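Galang Readers & Writers Help
Small Press and Self-Publishing > Covers

Cover reveal in January, and my co-author and I can't agree on whether the cover gives away the ending

Posted by senen_drafts

My cousin and I wrote a novel together, which I do not recommend, and it comes out in spring from a very small press called Dodeta. It's called Revudlow, after the town where most of it happens. The town is underwater by the last chapter. You see the difficulty.

The designer sent two versions. The first one shows the main street of the town, dry, with a church and a bakery and a woman on a bicycle. The second is the same street from the same angle, except everything from the bakery awning down is under a lake. The press loves the second. My cousin loves the second. I think it tells people on the shelf what I spent 963 manuscript pages (it was cut, calm down) trying to hold back.
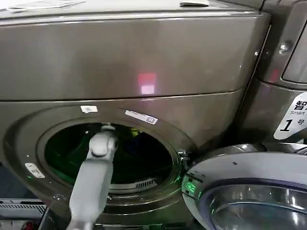

My cousin's view is that people who buy a book with a drowned street on it will spend the whole time waiting for the water, and that waiting is good. My view is that they'll skip the parish council chapters to get there, and I wrote the parish council chapters.

The press wants an answer before the reveal. They have also hinted that the blurb mentions "a valley that will not survive the decade," so the horse may already be out of the barn and drinking from the reservoir. Has anyone been through this? Do we get a say at all? Our contract says we will be "consulted," a word I have been reading over and over like a horoscope.

Edited to add: no, we can't change the title to something about water. My mother already told people the title.

Áine Cronin

"Consulted" means they show it to you and then do what they were going to do. I've had it in three contracts and it has never once meant anything else. Cover approval is a separate clause with the word "approval" in it, and small presses give that out about as often as they give out advances. So start from the position that you're asking nicely.

That said, I think your cousin is right and I'm sorry. The flooded street is an image with a story in it. The dry street is a street. If I saw the dry one in a shop I would assume it was a gentle novel about a woman who inherits a bakery, and I would be cross with you around the time the engineers turned up.

Readers put up with knowing the ending much better than writers expect. Half the historical novels on my shelf end with a war that was in the school curriculum. What they want is to find out who is standing where when it comes. If you have kept back who stays and who leaves, and whether the bicycle woman is any good, you still have a book full of secrets.

What I would fight over is the blurb. A cover is vague. People look at it for a couple of seconds and take away a mood and a color. A blurb is a sentence, and "will not survive the decade" hands them a timetable. Ask to have that line softened and let them have their lake. You'll look reasonable, and you may need that later when they send you the font.

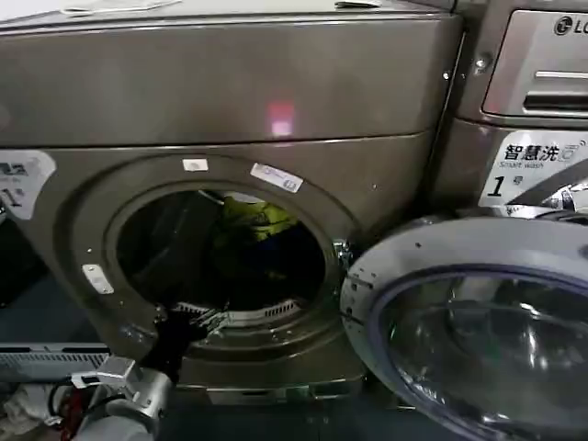
Two practical things. Ask to see the cover at thumbnail size before you say yes to anything. Most of your sales will come from a picture the size of a postage stamp, and a waterline that looks gorgeous on a full jacket can turn into a blue smudge with a steeple. Also ask what the spine looks like. My second novel had a beautiful cover and a spine in dark green on slightly darker green, and bookshops very kindly shelved it where it could never be found again.

And check with the designer whether the street can be half and half, dry on the front and wet on the back. It costs nothing if they've already made both. My press did something like that with a summer and a winter garden, and people at readings kept turning the book over, which at least meant they had picked it up.

pagecount_ned

just go with the second one. nobody looks at covers anymore its all ebooks

also 963 pages is too long

Oisín Ó Riain

I'll disagree with Áine on one point, having lost this argument myself. Whether the picture spoils anything depends on when the reader of the book first hears about the dam. If the plan for the valley comes up in the opening chapters, the flooded cover only repeats what everyone in the story already knows, and you have no case. If it arrives as a shock two thirds of the way through, you do have one, and you should make it to the editor in those words. "It spoils the structure" gets you a phone call. "I don't like it" gets you a smiley face.

My own book had a ship going down on the jacket and the ship goes down on the second-last page. I complained at length. It sold 2908 copies, more than the other two together, and not one reader has ever written to me about the ship. Several have written to me about a mistake concerning goats.

So make your case once, in writing, politely, and copy your cousin so it's clear which of you is talking.

senen_drafts

Thank you both (and Ned). The dam is mentioned on page four. My cousin has asked me to post that in capital letters but I'm not going to. I've written to Dodeta about the blurb and the front-and-back idea, and asked for the thumbnail. They replied that they were "excited to consult."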